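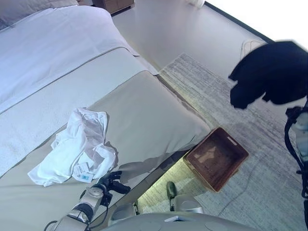 Bedroom chores for the Dallano robot — 2000 runs wanted by end of April

Kininley. Work started Monday on the bedroom part of the Dallano project, which is building up a stock of recorded examples for a learning system that tidies clothes. One bed, a few garments, a person at the controls. Every run is saved, good or bad, and the lot goes to the training team at Kütt.

First day's tally was 187 runs. Target had been 200. "Close enough, we lost time over lunch with a calibration that had to be done twice," said Nele Wendt, who leads the recording. Tuesday's shift starts earlier.
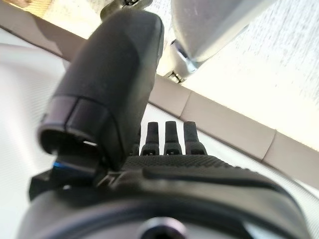

Photo: Dallano project / Kütt

The job sounds dull and mostly is. Clothes left on the bed or dropped near it, to be picked up and put away. Cloth is the hard bit — it never lies the same way twice, and a system that has only seen neat piles is lost when it meets a messy one. So the crew crumple things on purpose between runs. White on pale bedding is a particular pain, says Gerd Lindemann, who drives most of the morning sessions. Dark stuff is easier to make out.

Each run is recorded from the head and from the wrist, and the arm movements are stored alongside. Failed grabs stay in. They get a label and thats it.

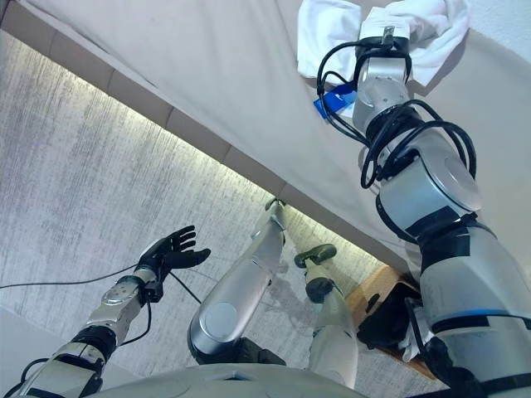 Kininley Works Bulletin, issue 4

Labelling is being done by Wiebke Kröger and Kinga Kocsis, usually the same evening while people still remember what went wrong. Kröger wants shorter clips. Kocsis wants the operators to stop talking over the start signal. Both points have been passed on.

A first round of training is planned once the bedroom set is in. After that, probably the kitchen, though the floor plan is not settled and 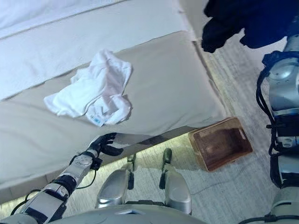

there is still the question of who pays for a second hand. Rellier, which supplies the spares, has quoted up to six weeks for delivery. Too long, Lindemann reckons. He would sooner mend the old one.

Operator slots for next week are still open, mornings especially. No experiance needed, half a day's training given. Names to Nele Wendt by Monday noon.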